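### 3.2 What people mean by "a clean tablecloth"

I went into this part of the study thinking I already knew the answer. I grew up in a house where the cloth came off after every meal and went straight in the wash, so I figured most people did the same and the survey would be a formality. Boy, was I wrong! Of the 163 households that sent back the long form, only 40 said they wash the everyday cloth on any kind of schedule. Everyone else goes by feel, and "feel" is a wonderfully slippery word.

Rosalba Guerra and I read through the open comments together (572 of them, over a lot of coffee) and tried to sort them by what sets off a wash. Smell came up less than we expected. Guests came up constantly. One woman in Kalari wrote that her cloth is clean until her sister-in-law calls, and then it's filthy. We coded that one under "social" and moved on, but I keep thinking about it.

The thing that gave us the most trouble was stains. Our first coding sheet had a single box for them, and it was useless — people draw a hard line between a mark that's fresh and a mark that has, as several of them put it, moved in. Old tea and coffee marks get forgiven almost completely. Pale cloths with a printed pattern seem to get even more slack, maybe because the eye has something else to follow.
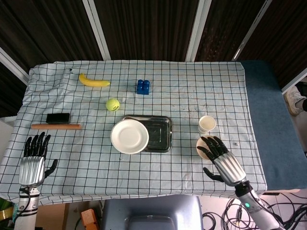
*Figure 4. Pale blue cloth with a printed grid of thin dark lines. Faint brownish stains lie beside the paper cup.*

Marks as light as the ones in Figure 4 are what we ended up calling "background" stains, and they got their own box on the second sheet. Giorgia Santoro wanted to split them again by color, and I talked her out of it. I may have been wrong about that, and I come back to it in Section 5.

Wrinkles were a different story. I'd lumped them in with stains as plain old mess, but people who forgave nearly any brown spot could be really strict about creases. In the Strebel interviews, creases came up before dirt more often than after it. My hunch is that a crease says you were in a hurry, while a stain just says you ate, but the interview guide never asked about that directly, so I'm leaving it as a hunch until the April follow-up.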